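Onus 二指电动夹爪 产品页

型号:Onus 二指平行电动夹爪(标准指尖 / 软垫指尖 两种可选)
配套控制器:Uvel 桌面控制器
对比机型:Wako 三指自适应夹爪
页面更新:2026年1月18日
撰写:Khadija Abou Zeid,Avonstead 选型与试用组

先说清楚,这一页是我写的,用的也是我自己说话的口气,所以你在别家产品页上看惯的那些“卓越性能”“赋能未来”,这里一个都没有。我在 Avonstead 的活儿就是把夹爪装上去、拆下来、再装上去,然后告诉大家哪只好用、哪只烦人。Onus 这只我前后折腾了好一阵子,算是有点感情了,不过该抱怨的地方我一样会抱怨。

它是什么样的夹爪

Onus 是一只二指平行夹爪,电动的,不用接气管。这一条对我来说就值一半的价钱(谁在办公室里拖过空压机谁知道!)。两根手指同步开合,指尖可以换,标准的是硬指尖,表面带一点细纹,另一种是软垫指尖,包了一层有弹性的材料。换指尖用随盒的小扳手,拧两颗螺丝,熟了以后喝口水的工夫就能换完。第一次换的时候请把螺丝放在小碟子里,我的同事 Soudabeh Akbari 有一颗至今还在某块地板底下。

法兰这边用的是标准孔位,附一块转接板。如果你的机械臂比较老,最好先把末端的图纸发给我们看一眼,别急着下单。

我们怎么试的

我们的试法分两段,先仿真,后上真机。仿真里搭的是家里的房间,餐桌加厨房台面,桌上放日常会碰到的东西。为什么不用那种标准方块和圆柱?我个人的看法是,方块谁都夹得起来,两只夹爪放在一起根本拉不开差距。真到了客户家里,要夹的是带把手的、透明的、软的、扁的,各有各的脾气。

每只夹爪在仿真里跑 200 次抓取,物体位置每次都随机挪一挪,相机视角也跟着变。跑完以后把失败的片段挑出来看,一条一条看,看得眼睛发酸。这个环节没有捷径,Soudabeh 写了个脚本把失败自动分类,可“夹到了但是歪了”这一类它老是分错,最后还是靠人看。

有一点提醒想自己复现的朋友:仿真里的接触参数请从我们给的默认值开始,别一上来就把摩擦系数调高。调高了当然什么都夹得住,数据漂亮得很,上真机就全露馅。

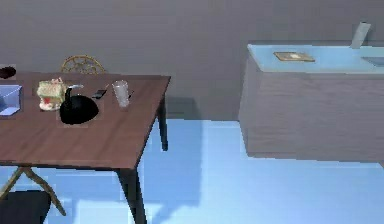 餐桌上的扁平物品,比如平放的手机,二指夹爪怎么抓?

先用指尖侧面把它推到桌边,让一侧悬空,再从上下两面夹住。如果桌边没有空位,就换软垫指尖,从两条长边夹,手指张开的幅度比手机宽度略大一点即可,下降速度放慢,指尖轻触桌面后再合拢。

几类东西逐个说

水壶。提水壶我们一律夹把手,不去碰壶身,哪怕张得开也不碰,因为圆滚滚的东西两根手指抱不稳,重心一晃就转。细把手是 Onus 的强项,硬指尖的细纹咬得很牢。要留神的是姿态,把手如果斜着,手腕得先转过去对齐再下去,偷懒直着下去的话会把壶推走。Wako 的三指在这里反而有点笨,第三根手指没地方放,经常顶到壶盖那一带。

玻璃杯。我最喜欢拿杯子来考相机,透明的东西深度图上常常是一个洞,夹爪再好,看不见也白搭。Onus 自带力反馈,合拢时碰到东西会停,所以哪怕位置估得偏了一点,它也能自己找到杯壁。软垫指尖在这里是必选项,请不要用硬指尖去夹薄壁杯,真的不要。Wako 在杯子上表现比 Onus 好,这个我得承认,三点接触天生就适合圆的,夹住以后倾斜倒水也稳。

蛋糕。很多人看到测试清单里有蛋糕都会笑,可是做餐饮配送的客户第一个问的就是这个!直接夹蛋糕是不行的,哪只夹爪都不行,夹爪应当去夹盘子边。盘子边要是太矮太薄,就得配我们的铲形指尖(选配件,单独订),从侧面慢慢伸进去。别忘了把加速度调低,蛋糕在盘子上会滑,它可不管你轨迹规划得多优雅。

收纳盒一类。方方正正的盒子最省心,夹盒沿或者夹两侧都可以。需要注意的是盖子,夹盒盖边缘提起来的话,盒子本体可能会留在桌上。我们有个客户就这样把盖子举到了半空,还以为任务成功了,因为控制器报的是“已夹持”。现在的固件里加了一个提起后复查重量的选项,默认关闭,建议打开。

托盘和案板。放平的薄板跟手机是同一类问题,只是更大更重。好在厨房台面一般有边可借,拉出来一截再夹就行。板子长的话夹在短边中间,抬起来会往下坠,力要给足,或者干脆用双臂。单臂加 Onus 搬大板子,我不推荐。

Onus 和 Wako 到底选哪个

这是来信里问得最多的。我的回答一直没变:先看你的清单。桌面上的东西五花八门,扁的、带把手的、细的居多,选 Onus;杯子、瓶子、水果这类圆的居多,选 Wako。两边都多的话,买 Onus 再加软垫指尖,日常够用,圆的东西会慢一些,但也能拿。

从安装上讲,Onus 轻松很多。Wako 有 3 根手指,每根都要单独标定,标定一次得泡一壶茶。Onus 开机自己走一遍行程就完事了。

噪声方面,Onus 合拢的时候有一点尖细的电机声,安静的房间里听得见。Wako 声音低沉一些,听着更“高级”,这是纯粹的个人感受,你可以不理我。

线缆我要抱怨一句。Onus 的出线口在侧面,手腕转到某个角度时线会蹭到机械臂外壳,我们试用的那只外皮已经磨花了。现在出货时会附一段护套和两个线夹,请务必装上。出线口改到背面的事我已经跟厂里提过了,还在排期。

控制器:Uvel

Onus 出厂配的是 Uvel,巴掌大的一个盒子,能放在桌上也能挂导轨。网页界面,连上就能用,不用装软件。位置、速度、夹持力三个滑条,拖一拖手指就跟着动,第一次玩的人通常会玩上好一会儿。

真正用来干活的是它的任务表。每种物体存一条,写好张开宽度、力、速度、提起后是否复查,机械臂那边只要叫名字就行。我们出厂预存了常用的餐具和厨房用品,你可以改,也可以全部清空重来。改之前请先导出一份备份,界面上的“恢复默认”会把你自己加的也一起抹掉,而且不弹确认框(这一点正在改)。

如果你已经有自己的控制器,Onus 也可以单独买,走通用串口协议,说明书附录里有完整的指令表。只是那样就没有任务表了,力反馈的阈值也得自己写。

相机怎么配

夹爪上方留了相机支架孔,手眼相机可以直接装。我的建议是手眼一台,再加一台固定在桌子斜上方的,两台一起用。只有手眼相机的话,手指下去以后视野被自己挡住大半,最后那一小段等于闭着眼睛走。只有固定相机的话,高的东西后面藏着矮的东西,它看不见。仿真里我们两种都试过,差别非常明显,尤其是在物体靠得近的时候。

固定相机别装得太正。正上方看下去,杯子就是一个圈,高度全靠猜。斜一点,侧面能看见,识别会好很多。

订货号与包装

444:Onus 夹爪,标准硬指尖,含转接板、扳手、护套、线夹
421:Onus 夹爪,软垫指尖,其余同上
Uvel 控制器随两种套装附送,单独购买夹爪请在备注里写明“不要控制器”
铲形指尖:选配,成对出售

试用

Avonstead 提供借用,借之前填一张表,写清楚你用的是哪种机械臂、主要夹什么。请尽量写具体,“各种物体”这种写法我只能回信再问一遍。借出去的套装里会放一份仿真场景文件,就是我们自己测试用的那一套餐桌和厨房,你可以先在里面把流程走通,再上真机。

软垫指尖属于耗材,去年8月以后出货的都换了新一版垫料,更耐磨,颜色比旧的深一点。手上还有旧版的朋友可以写信来换,附上序列号就好。

技术问题写给 Soudabeh,选型问题写给我。发失败视频的话,请连同控制器日志一起发,日志在网页界面的“维护”页里,点“导出”,整个压缩包发过来即可。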